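Call for participants: seven weeks of low-carb home cooking, tested by people who doubt it

Brekus is looking for 36 home cooks to try out a set of recipes before we agree to print them. The recipes come from Fokard, a meal-plan outfit that says its low-carb versions of noodle soup, dumplings and fried rice taste "just like the real thing." We have heard that one before, usually over a bowl of damp cauliflower.

You would cook three dinners a week through February and into March, in your own kitchen, with groceries from an ordinary supermarket. If a recipe needs an ingredient you can only get by mail, write that down and skip it. We'd like to know how often it happens.
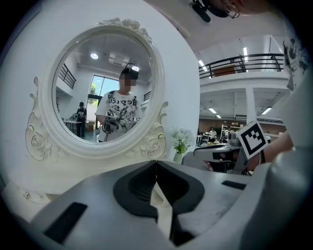

Doğukan Aydoğan thinks the whole thing is rigged from the start, as anybody who signs up for a diet trial already wants the diet to work. Fair enough. So half the places are held for people who eat rice or bread every day and have no plan to stop. If you have lost weight on one of these plans and want to tell the world, please let somebody else have the spot.

What we ask of you:
Cook each recipe as written the first time, even if it looks wrong.
Note the real cooking time, including chopping. "Ready in minutes" doesn't count chopping, in our experience.
Let at least one other person eat it and write down what they say, swearing included.
Keep your receipts.

What you get: $133 toward groceries, paid in two parts, and a copy of the book if there ever is one. No health claims will be made from your notes and we won't weigh you.
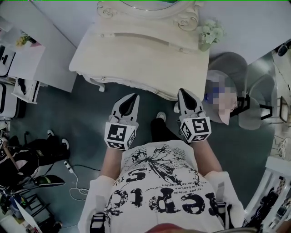 Home testers wanted, February start

You don't need training. You do need a stove, a decent knife and some patience with coconut aminos. People with food allergies should ask for the full ingredient list first. We can't take anyone who sells supplements or is paid by a food brand, Fokard included.

To apply, send a short note to Kazuhiro Nishimura at Brekus by December 30, 2018. Tell us what you cooked last night and whether it was any good. Replies go out in the second week of January.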